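4.2 Use of protective bags in household washing

The second part of the survey concerned small items, by which we mean socks, underwear, baby clothes and similar pieces. In Elmont and Sedcombe together, 393 households returned a complete washing diary for the month of February. The diary asked for the program, the temperature and the content of each load, and also whether a protective bag was used. Diaries with missing pages were not included in the analysis.

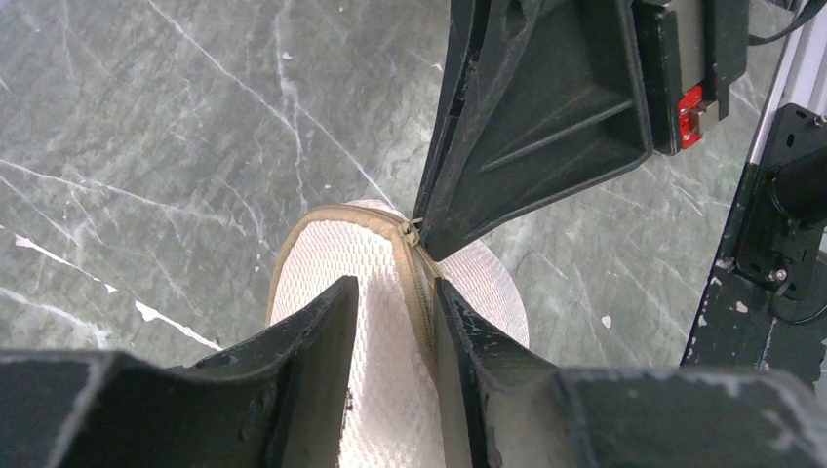
Figure 3. Zippered pouch of white mesh.

Households in Sedcombe wrote down the use of a bag more often than households in Elmont. We think that the difference comes partly from the housing. In Sedcombe many people wash in a shared room in the basement and carry the clothes over several floors, and a bag is practical for this way. In Elmont the machine stands usually in the kitchen or the bathroom, and small items are put directly in the drum. The most frequent temperature was 40 degrees in both towns, with or without a bag.

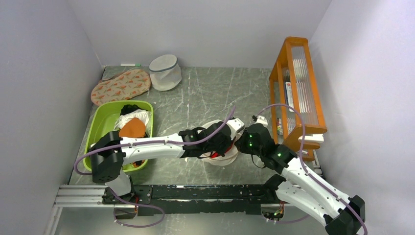
Does a household with a bag lose fewer socks?
The diaries do not allow a firm reply, as people recorded a lost sock only when they noticed it, and this was sometimes many weeks after the wash.

Ribbed knits were treated separately in the coding. They stretch at the opening and they catch on hooks and zippers of other clothes, so that the participants often described them as "damaged" where a flat knit would be described as "worn". We kept the word of the participant in all cases, even if this makes the two groups less easy to compare.
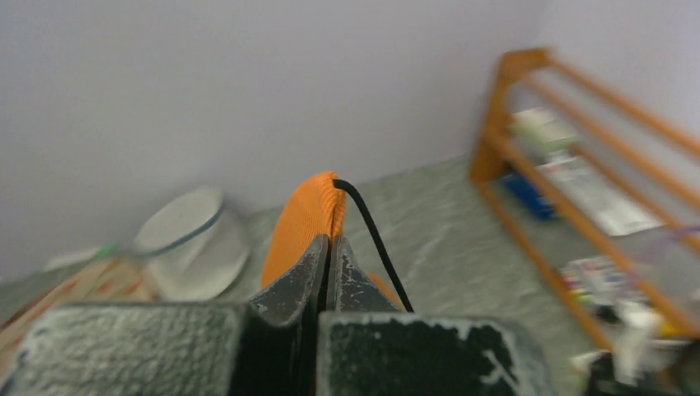
Figure 4. Orange item with fine vertical ribbing.

A further point is how full the bag was. The written instruction of the Coman bag, which was given to 100 households in Elmont, recommends to fill it to one half. Almost 40 of these households wrote that they filled it completely -- mostly to save a second load. Complaints about soap left in the fabric came mainly from this group. The Remanden bag has a coarser mesh and was given to 100 households in Sedcombe, where such complaints were rare. We can not separate the effect of the mesh from the effect of the local water, which is harder in Elmont.
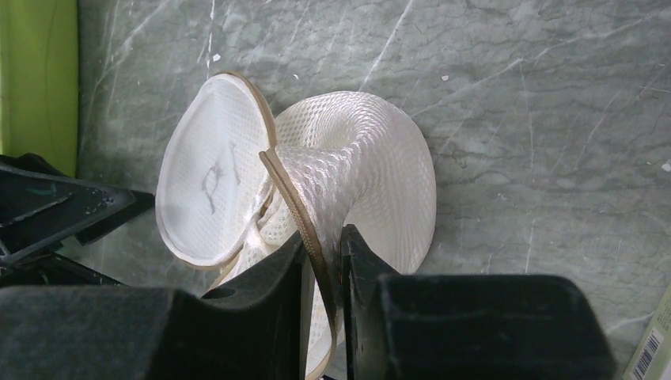

Figure 5. White mesh laundry bag, twisted and partly folded.

Drying was not part of the diary, but several participants added remarks on it in the margin. They left the items in the bag overnight and found them still damp in the morning. These remarks are discussed in Section 4.3 together with the answers on odor.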